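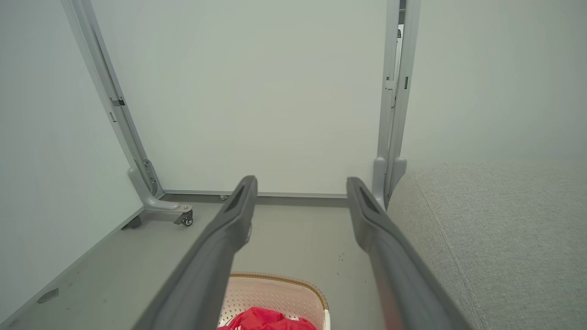
2 min read

Moving the furniture back, a little at a time

Those of you who came by in August will remember that the front room at Vavmont was more or less a hallway with a sofa in it. Well, we have finally started putting it back together, and I have spent more of the past month than I care to admit thinking about casters.

It began with the big white panel on its gray metal uprights. For as long as I have been writing this newsletter it has lived in one corner or another, and moving it was a job you put off until someone taller came along. Then Lenka Jelínek crouched down one Monday morning, looked at the feet for a good long while, and asked when anybody had last cleaned the wheels. I had no answer for her. I'm not sure I had ever thought of them as something a person cleans!

So we cleaned them. If you have anything on small swivel casters at home — a desk, a cart, a clothes rack — I would warmly encourage you to do the same. Hair and thread wind themselves around the axle and pack down tight inside the metal fork, and a seam ripper gets them out much better than scissors do. Wipe the wheel with a damp cloth, dry it, and spin it with your finger. Lenka likes a single drop of oil on the swivel. I like to leave it alone, and we have agreed to disagree.

While you are down there, look over the screws along the bottom rail. Snug is plenty. I once tightened one on my old Zurkard table until it simply went round and round, and I have been gentler ever since.

The next question was where everything should go. We tried the sofa under the window first, and it looked lovely, and then the afternoon sun came in and anyone sitting there had to squint. So it has ended up close beside the panel, with the light gray upholstery next to all that white, and I find it very restful. The floor is gray too, and so is the little wall plate down near the floor, so I'll grant you it is not a colorful corner. Several of you have already offered cushions. Yes, please — something in mustard or a good brick red would be very welcome, and the lady at Kubíček has promised to put aside her remnants for us.

One small request if you are using the room: please lift the sofa when you shift it, with a person at each end. The floor is smooth and I would love for it to stay that way. Felt pads are on order, 38 of them, which ought to do the chairs as well.

Next on the list is the bookcase, and after that the rug, if we can agree on one. Lenka has her eye on one in the Vemus catalog for 425, and I am still hoping to talk her down to the plain one.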